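Home Forums Garage Track Days Members Search

First track day in a 2001 hatchback -- what should I fix before June?

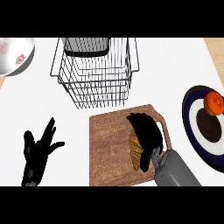

The situation

Posted by brakelate_ben

Hi all! I finally did it and booked a spot at the Standell open track day in June, novice group, and I am way more excited than a grown adult should be. I've watched racing since I was a kid and have never once driven on a circuit.

The car is a 2001 Devus hatch, manual, stock apart from a cheap stereo. I've owned it 4 years and it has never left me stranded. Power is nothing to write home about. Oil gets changed on time, the tires are all-seasons with decent tread, and the brake pads were done last year, but I have no idea how old the fluid is. It came with no paperwork.

I have $900 set aside after the entry fee. A guy at work keeps telling me to put all of it into coilovers. Somebody else said tires. What would you do? Also, do I need my own helmet, or can I borrow one at the gate? The entry email only says "approved helmet required."

Thanks! I'll read everything, even the long ones.

3 replies

apexhunter481

Oh you are going to have SO much fun. I did my first one in a car slower than yours and grinned all the way home.

Please don't buy coilovers. Save that for after you've done a few of these and know what you want the car to do differently. Brake fluid first, no contest. If you don't know how old it is, treat it as ancient. Old fluid has soaked up water, and water boils long before fresh fluid does. The pedal gets long and squishy right when you're coming down to the slowest corner on the track. Get a good DOT 4, flush the whole system, and bleed all four corners until it runs clean.

Next, pads. Pull a wheel and look. If there's less than half left, put new ones in, and a mild street/track pad is plenty for a novice. Bed them in on a quiet road the way the maker's sheet says. Keep the old ones in the trunk as spares if there's any meat left on them.

Then the boring stuff:

- Torque the lug nuts when you arrive and again after your first session
- Check the oil and bring a spare quart (small engines can use a surprising amount when you hold them at high revs)
- Look at the battery hold-down, tech inspectors love to grab the battery and shake it
- Take everything out of the cabin, including floor mats and whatever is living under the seats
- Bring a tire gauge and write down your cold pressures

I spent $481 getting my car ready the first time and that included the helmet! Your $900 will cover all of it, with money left for gas and probably the entry fee for the next one -- because there will be a next one.

On the helmet, email the organizer and ask which rating they accept. A motorcycle helmet is fine at some events and gets turned away at others. Loaners exist at some tracks, but they go early and they smell like you'd expect.

One driving tip: do your first session at maybe seventy percent and look far ahead, past the corner you're in. Point people by early if they catch you. And take a cool-down lap every time, then leave the parking brake OFF in the paddock. Leave it in gear and chock a wheel instead.

wagon_on_slicks

tires

ok longer version, your all seasons will get greasy after a few laps but they squeal loads before they let go, so they're good teachers. Run them till they're done and then buy something stickier. I had Ostrowski 200 treadwears on my wagon and loved them. Agree about the fluid.

privus_pete

Great advice above, so I'll only add a couple of things. I drive a Privus, which is even older than your car, and what ended my first day early was a radiator hose. Squeeze all of yours with the engine cold. If one feels crunchy or very soft, replace it, and do the clamps too. Look at the coolant while you're there.

Call your insurance company as well. Most regular policies exclude track use, and there are single-day policies you can price out. Some people skip it on a cheap car -- that's your call, but make it before you're in pit lane.

Pack more water than you think you need, a hat, a folding chair and something to eat. Novice sessions are usually 20 minutes with a long gap in between, and you will spend that gap walking the paddock looking at everybody's cars. It's half the fun! Ask for an instructor too. Mine had me braking later and turning in later within three laps, and I was faster by the afternoon than any part could have made me.

Come back and tell us how it went!

brakelate_ben

You're all wonderful. Fluid and pads are ordered, and I've emailed about the helmet. Coilover guy is disappointed in me.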